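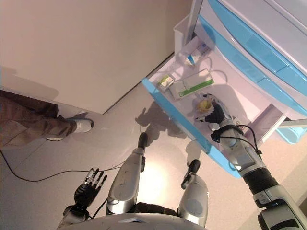 Lallden Drawer Unit, Owner's Guide, Page 22

Fitting the soft-close runners

By now the cabinet is upright and you have one screw left over. Put it in a cup. It belongs to step 5.

1. Pull the drawer out as far as it will go, lift the front edge, and keep pulling. It will resist, then stop resisting all at once. Stand accordingly.

2. Lay the drawer upside down on a towel. If you skipped ahead and already filled it, empty it first.

3. Find the 2 runners marked L and R. These are left and right as seen from the front of the cabinet. Earlier printings of this guide said otherwise, and we have read your letters.

4. Slide each runner onto its rail until it clicks. A crunch means take it off and try again.

5. Drive in the short screws by hand. The screw from the cup goes in the rear hole on the R side.

6. Set the drawer back on the rails and push it shut slowly. The damper takes over for the last 28 mm.

NOTE: A new damper is stiff and may stop the drawer just short of closed. Open and shut it a few times a day for a week. Leaning on it does not speed this up.

CAUTION: Do not oil the dampers. Cooking oil is also oil.

CAUTION: Fasten the cabinet to the wall (page 9) before loading any drawer. Open one full drawer at a time.

Spare runners are sold in pairs under part number 400. We do not sell a single L, however nicely you ask.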